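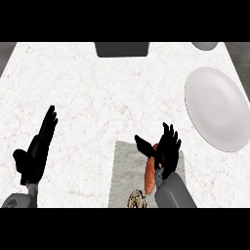
Minutes of the fault review meeting, kitchen handling project, February 2020. The meeting dealt with the right-hand thumb fault first seen in the simulated counter task, in which food has to be moved from the grey mat to the white oval plate. Wakana Nomura chaired and opened with the view of the right hand over the mat, its thumb bent over the top of the long orange-brown item and the plate still empty to its right. She asked everyone to keep to the right hand, as the left has shown no fault in any run.

Present: Wakana Nomura (chair), the simulation group, the hand control group, and the Noltent representative by telephone. Apologies were received from the Odotano site.

1. Minutes of the last meeting

Agreed without changes. The action on spare wrist cables is carried over.

2. What went wrong

The simulation group reported on a batch of 77 runs of the counter task. In 35 of these the right thumb kept closing after the stop command had been sent. The fingers stopped when told to. The thumb carried on to its closing limit and stayed there until the run was reset.

The log shows the stop command leaving the controller in every one of the 35 runs. It also shows the hand acknowledging it. The group had first taken this to mean that the command was obeyed, and two earlier reports were closed on that basis. Those reports are to be reopened.

Wakana Nomura asked whether the contact model could be to blame, given that soft food is hard to simulate well. The simulation group had repeated the task with a rigid block in place of the food and got the same fault. Contact settings were not changed between the two sets.

3. Cause

The hand control group believes the fault came in with version 2 of the Podport driver. In that version the thumb has its own command queue. A stop clears the finger queue but leaves any closing commands already waiting for the thumb, and these are then carried out in order. The acknowledgement is sent when the finger queue is cleared, which explains the log.

The Noltent representative asked why the left hand was not affected, as it uses the same driver. The answer given was that the left hand receives very few closing commands in this task and its queue is normally empty. The group accepted that this has not been tested. The left hand must be treated as having the same fault until it has been.

There was some discussion of whether the speed setting matters. Most of the failed runs were at 70 per cent of full speed, but so were most of the good ones. No conclusion was reached and the chair moved on.

4. Safety

The same driver was due to go onto the physical hands at Odotano in March. It was agreed that this will not happen. A thumb that closes after a stop could trap a finger, and the operator would have an acknowledgement on the screen telling them that the hand was safe to approach.

The Šindelář cell already has the new driver loaded, although the hands there have not been powered since it was installed. Hand power is to be locked off at the isolator today and a notice put on the cell door. The lock stays on until the chair removes it in person.

Operators at both sites are to be reminded that the software stop is not a safety stop. The emergency stop cuts power to the hands directly and does not pass through the driver. Hand control confirmed this from the wiring drawings — the chair asked for it to be checked on the cell as well.

5. Actions

Hand control: change the driver so that a stop clears both queues, and send the acknowledgement only when all joints report no movement.

Simulation: repeat the full batch with the corrected driver, then again with the task mirrored so that the left hand does the picking.

Simulation: reopen the two closed reports and add the new log extracts.

Noltent: confirm in writing which other customers have the driver.

Wakana Nomura: arrange the lock at the Šindelář cell and write to Odotano about the delay.

6. Any other business

Simulation asked for the thumb position to be added to the standard run log. Agreed.

The next meeting will be called when the repeat batches are finished.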